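Will a Robot Ever Put Away My Tupperware?

My dishwasher finished its cycle at two in the afternoon and I stood there in the kitchen, dreading the lids, and thinking (as I do nearly every time) that surely by now a machine ought to be doing this part for me.

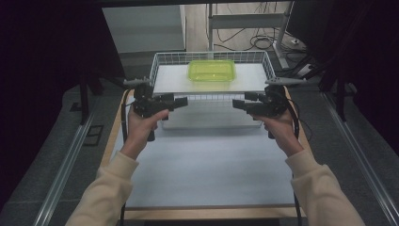

I've been following the household robot business for a good long while, mostly from my couch, and I go back and forth on it. Some mornings I read about a new helper and I'm ready to clear a corner of the pantry for it. Then I try to fit a plastic food box onto a crowded shelf, with one hand nudging the salad bowl over and the other steadying the stack, and I wonder how anyone could ever write all of that down for a machine!

The approach that has won me over lately is the one where people don't write it down at all. A person holds a pair of grippers, one in each fist, and does the chore with those in place of fingers, and the machine is supposed to learn from the record of it. I love this idea. It's how my grandmother taught me to fold a fitted sheet, more or less, except that she had to repeat it 8 times and a robot might want a good many more than that.

What strikes me is how humble the chores are. A lime-green plastic container, a wire basket, a board to set things on. I have all of these at home, and I move them around without a thought while the radio is going. But try it sometime with a pair of kitchen tongs in each hand! I did, with a sandwich box and the top of my bread bin, and I dropped the thing twice before I got a decent hold on both sides. My wrists were tired by the end and I had a whole new respect for anybody who does this all day.

So, can they do it yet? My answer this year is "a little, if you're patient." I'd believe a machine could lift one box off one shelf in a tidy room. My kitchen is another matter, with the dog's dish in the way and the drawer that sticks in August and 100 lids that fit nothing I own. The shop floor may well get there first, because parts in a bin at least tend to be the same parts tomorrow.

I'd still happily sign up for a helper that only did plastic containers. It could be slow, it could hum, it could take all night over it. For now I've got the bottom rack left to empty, and one of the lids has slipped down under the sprayer again.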